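About Skodik

Home / Shop / Recipes / About us / Wholesale / Contact

Our company

Skodik is a small family company that roasts and grinds spices and prepares spice pastes for home cooking. We work in Plimthorpe, in a low brick building behind the old bus garage, and we sell in our own shop, by mail, and to a number of restaurants and grocery stores in the area.

The name Skodik comes from my mother's side. It was the nickname of her grandfather, who had a mill for peppers and corn in Oltuvik. As a child I believed that it was our family name, and I wrote it on my first school notebook. The teacher corrected it with red pencil. When my sister and I registered the company we needed a name the same afternoon, and this was the one we both could spell.

How we began

We did not come to this country with the plan to sell spices. My sister was a bookkeeper and I repaired elevators. We cooked at home the way we had learned it, and the dried peppers came in the suitcase of whoever was visiting. Then one winter no one visited, and we had to buy ground pepper in the supermarket. It was red, it had almost no smell, and the soup tasted of warm water and salt.

My sister found a farmer who was willing to grow our kind of pepper from seeds we gave him. The first harvest was small and half of it got mold, our mistake, we had put it to dry in a basement. From the second harvest we made 56 jars of paste in our kitchen and gave them to neighbors and to people from my work. In March they started to bring the empty jars back and ask for more. We took this as an answer to a question that we had discussed for two years.

For a long time we rented a kitchen in the evenings, from a bakery that closed at four. We had to leave it without any smell of garlic before the bakers came in, and we did not always succeed in this. The bakery was very patient with us. When the building behind the bus garage became free, we signed for it in the same week.

What we make

The product that most people know us for is Serra, our roasted pepper paste. It contains peppers, sunflower oil, garlic, salt and a little vinegar. We make it mild and hot. The mild one is the original and in my opinion it is the better one, but the hot one sells more and my sister reminds me of this at every inventory.

Besides Serra we have five ground spices which we keep all year: sweet pepper, smoked pepper, cumin, coriander and fenugreek. We grind them in small lots. On the bottom of every bag you find the week of grinding, printed by hand with a stamp, so please excuse when it is crooked. Whole spices are also possible, you only have to write it in the order notes.

In autumn we make a quince and mustard condiment. It has no proper name. On the price list it is called "the quince," and it is sold out before the cold weather begins. We can't make more of it, the trees belong to three families in the neighborhood and they also like to keep some quinces for themselves.

How we work

The peppers arrive in crates in late summer. They are sorted on the long table, washed, roasted over the flame and then covered so that the skin gets soft. Peeling is done by hand. We tried a machine for peeling, and we returned it. After peeling the peppers rest overnight in a strainer, and the next morning they are cooked in a wide pot, slowly, until the spoon leaves a line on the bottom which does not close. My grandmother called this "the road." When you can see the road, the paste is ready.

A batch is 200 jars. We could cook a bigger one, the second pot is large enough for it, but then it takes too long until the middle is hot and the color becomes brown and sad. We cook two batches on a good day. The jars are filled while the paste is hot, turned on the lid for a few minutes, then turned back and left to cool on wooden racks until the evening.

The spices are roasted in the front room, which is why the shop smells as it does. If you are sensitive to cumin, it's better to come in the afternoon.

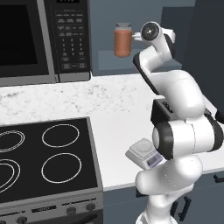

Cosimo Cattaneo wrote to us that he had bought Serra as a gift for his mother-in-law, opened it "only to check," and ate half of it with bread while standing in the hallway with his coat on. He also complained that our jars were too narrow for a normal soup spoon, and that the last third of the paste was always lost for him. He asked if we had ever tried to empty one of our own jars.

We had to admit that at home we use a long spoon made for iced drinks, and that we never thought about what other people do. The following season we changed to a wider jar. It costs us more, it needs a different carton, and the old labels had to be cut on both sides until they were used up. We sent Cosimo Cattaneo the first carton of the new jars. He answered with a recipe for baked eggs, which you can find under Recipes.

Letters like this one are welcome. We read everything that comes in, and my sister answers the complaints because she is the more diplomatic one. If you write that the hot Serra is not hot enough, you will be answered by me.

Where the peppers come from

Most of our peppers are grown by two farms, both less than an hour from Plimthorpe. The seed line is still the one from Oltuvik. Every year we choose the best fruits from the first picking, dry them on a string and keep the seed in paper envelopes in the office. The envelopes are numbered, and the number this year is 368. Some of the older ones will probably not germinate anymore, but we keep them.

Cumin, coriander and fenugreek do not grow well with us. We buy them from an importer with whom we have worked since the time of the rented kitchen. Each sack is opened and smelled before we pay. It sounds impolite, but the importer does it also.

We are sometimes asked if our products are organic. The farms work with very few treatments and they tell us each time what was used and when. They don't have the certificate, so we don't write the word on the jar. If you want to know details about one particular batch, send us the number from the lid and we look it up in the book.

The people

My sister Mirela leads the office, the orders and the money. I am responsible for the kitchen and for the machines, which have much in common with elevators: they stop when many people are waiting. In the pepper season we are joined by cousins, by two retired colleagues of mine and by students who need work before the semester. Everybody who peels gets lunch. It is usually beans.

Our mother comes on Saturday to taste. She has no official function. Twice she has stopped a batch from going out, once for too much vinegar and once for a reason which she could not explain, and we sold neither of them.

The shop

The shop is open Tuesday to Friday from ten to five, and on Saturday from nine until one. During the pepper season we close the door at noon when we need all hands for peeling; there is a bell on the side entrance, please ring it twice. You can taste everything before buying. Bring back your clean jars and lids if you like, we take them and deduct a small amount from your next purchase. Jars from other companies we can't accept.

Parking is in front of the bus garage. Please leave the gate free, there are still two buses inside which are moved sometimes.

Classes

In the quiet months we hold an evening class in the kitchen, for small groups. We show how to roast and store spices at home, how to tell an old spice from a fresh one, and we cook one simple dish together, mostly a bean stew or stuffed peppers. You don't need experience. Wear something that may smell afterward. The next dates are posted on the shop door and on the Contact page when we know them ourselves.

For restaurants and stores

We deliver on our own route once a week. The smallest order is one carton, mixed is possible. New customers receive a sample of each Serra and of the ground spices at no cost. For larger containers please ask us first, we fill them only on order and they must stay in the refrigerator after opening.

Write to us through the form or call in the morning. If the telephone rings long, we are by the pot and will call back.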